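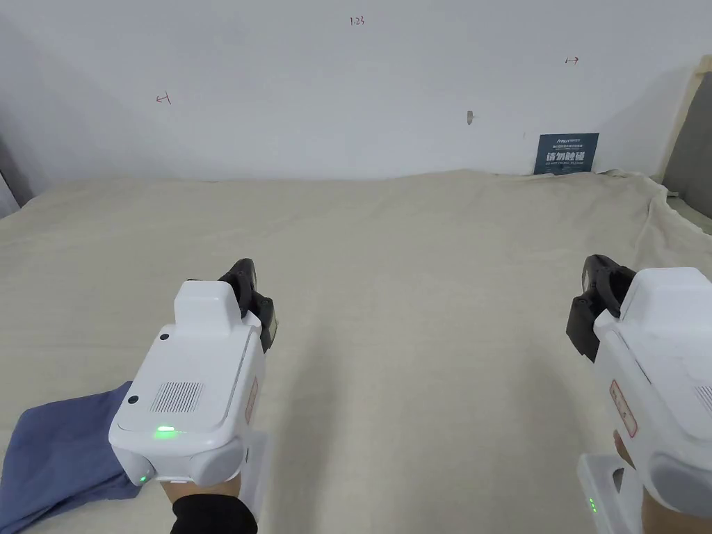
Contents > Part Two: Clothes and Linens > Chapter 10: Folding on the Bed

Chapter 10
Folding on the Bed

My first teacher in this subject, Rutilio Villaseñor, ran the linen room of a small hotel called the Suvarna, and he used to tell every new hire that a shirt is folded by the surface under it. It took me most of one hot August to see what he meant. I had been folding against my chest, the way my mother did, and my stacks leaned like old fences. He sent me upstairs to a freshly made bed and had me start over, one T-shirt after another, until my sleeves began to meet.

A bed is wide, it gives a little under the hand, and it lets you spread a whole garment out at once, which few kitchen tables will do. Pull the sheet fairly smooth before you begin. A few wrinkles won't hurt anything, but a deep ridge under a shirt will show up as a crooked fold, and you'll blame your hands for it. Phones, scarves and the odds and ends from your pockets can stay near the edge if you like, so long as the middle belongs to the clothes.

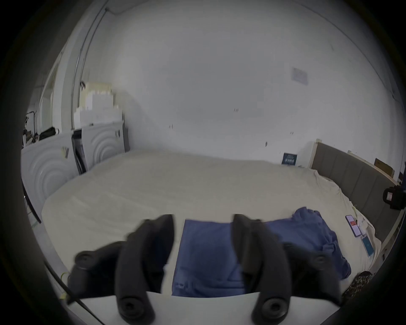
Should every shirt be folded to the same size?

Within one drawer or one shelf it helps a great deal, so choose your width from the drawer and fold everything that goes into it to match. Shirts kept in different places can be folded differently.

We'll start with the T-shirt and stay with it for a good while, and I hope you'll be patient with me about that. Nearly everything in the later chapters, from pajamas to pillowcases, borrows something from it. Before any folding comes the opening out, and students do love to skip it. Take the heap as it came from the basket, find the shoulder seams with your fingers, and lift from there. 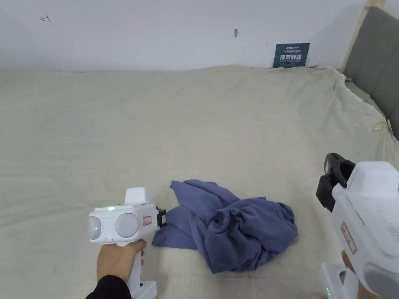 Once you have the shoulders, let the rest of the cloth hang for a moment, then lay it down from the hem upward, front side to the sheet. Smooth it from the center out toward the sides with a flat palm. Exercise 14, at the end of the chapter, gives you plenty of practice with this, and the drawings on page 183 show where the sleeves should lie before you bring the first side over.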